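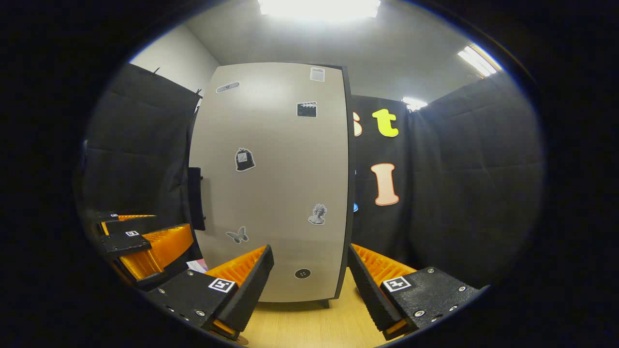 A light-gray panel with stickers, in front of a black backdrop with cut-out letters.

Home | Features | Workshop | Suppliers | Archive

Taking Powder Coat Off Without Losing the Part

Gwawr Kemeys strips wheels, gates and machine guards at Hanley, a job shop with 14 people on the floor. Most of what comes in was coated badly the first time and has to go back to bare metal.

The shop ran a burn-off oven for years. It handled heavy steel well, but thin sheet warped and cast aluminum lost strength. In May the oven was shut down and replaced with a heated chemical tank from Honkanen. The tank holds 1000 gallons and takes a basket of wheels in some 22 minutes, longer if there are two coats.

"Rinsing is where people get lazy," Kemeys says. "Stripper stays in the bolt holes, and then the new coat lifts around every one of them."

Each part now gets two rinses and a blow-down with dry air. Galvanized work stays out of the tank and is sent to Vilura for hand stripping.

Kadir Kaplan runs the coating line next door. He wants parts within six hours of rinsing, before steel starts to flash rust. Anything older goes back for a light sanding, and the customer is told the delivery will slip.

Sludge is collected in drums and hauled away twice a year.

Last updated: 3/31/22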